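Clemeck Floor Pickup – data card

Summary

Clemeck Floor Pickup is a set of 754 demonstrations of small household things being picked up off the floor. All of them were done by a person holding a gripper, with the camera mounted on the gripper itself. No robot arm was used during collection. The set was put together at Larbridge and is maintained by Renu Sachdeva and Binta Lawal.

What is in it

Recordings come from six rooms in private homes. Each demonstration has the gripper camera video, the gripper opening over time and the estimated path of the hand. Most run under 90 seconds. The last 101 demonstrations are held out for testing and come from a room that does not appear in training.

Objects were whatever the household had. We asked for a mix of hard and soft things, some that roll and some that don't. Floors are part of the problem too – rugs with strong patterns were kept in on purpose, as an early policy trained on plain floors did badly on them.
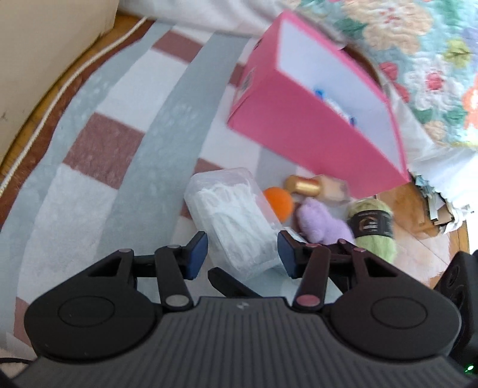

Gripper view, rug setup: clear container ahead of the open pads, with a fuzzy orange ball and green yarn to the right.

How a demonstration is done

Start with the pads open and the gripper held still for a moment. Approach one object, close on it, lift, and carry it to the drop spot named in the task file. Open the pads and back away. If you drop the object on the way, pick it up again and keep recording. These takes are marked "regrasp" and are useful.

Move at the speed you would want the arm to move. Keep your free hand out of view.

Known problems

Path estimates drift when the camera is very close to a soft blanket or quilt. Affected takes have track_ok set to false. Opening values in the first room were logged before the Oyewole calibration and read slightly wide.

The set has no liquids, glass or sharp items, and no two-handed work.

Use

Free for research. Please don't try to identify the homes. Questions and corrections go to the Willcombe project list. The next update is planned for September and will add drawer and shelf tasks.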